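Gakside to release Caldeira series on home video and digital

March 28, 2022

Gakside has licensed the animated science fiction series Caldeira for home video and digital distribution in Australia and New Zealand. The licence was granted by the production company Sokent and covers all 50 episodes, including the two-part finale.

Caldeira is set in a mining settlement built inside the crater of an extinct volcano. The story follows the crew of the survey vehicle Zorden, who are sent to map a tunnel system that does not match the colony's records. The first 26 episodes cover the survey. The remaining 24 take place after the settlement has been sealed.

The series will be released in its original language with English subtitles and with a new English dub. Recording of the dub began in January. Casting will be announced separately.

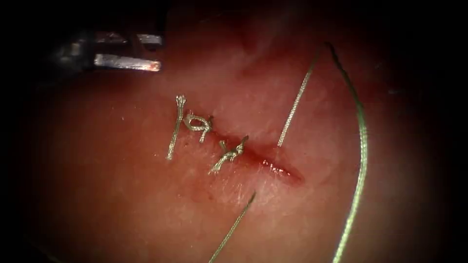 Format and contents

The complete series will be sold as an eight-disc Blu-ray set. Video is presented in 1080p from the original digital masters, in the 16:9 aspect ratio. Audio is 5.1 surround for the English dub and stereo for the original language track. The subtitles have been newly translated for this release, and on-screen signs and computer displays are subtitled separately from dialogue.

The first pressing includes a 134-page art book with background paintings, colour charts and mechanical drawings of the Zorden. Disc extras consist of textless opening and closing sequences, broadcast trailers and a gallery of 100 storyboard panels. The total running time of the discs, not including the trailers, is 1,200 minutes.

A DVD edition will be sold at the same time. It has the same episodes and audio languages, but does not include the storyboard gallery or the art book.

Digital release

Episodes will be offered for purchase individually or as two volumes, following the division of the story. Both language versions are included in each purchase. The digital edition does not include the disc extras.
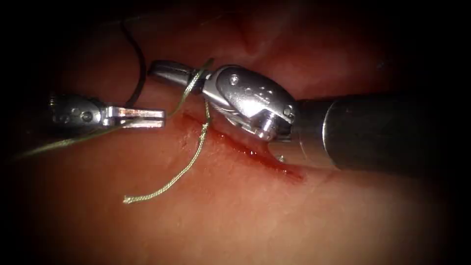
Will the later pressings of the Blu-ray set include the art book?

The art book is limited to the first pressing. Later pressings will contain the same eight discs in a standard case.

Release dates and retail prices will be published when classification is complete. Retailers may request order forms and cover artwork from the Gakside trade desk.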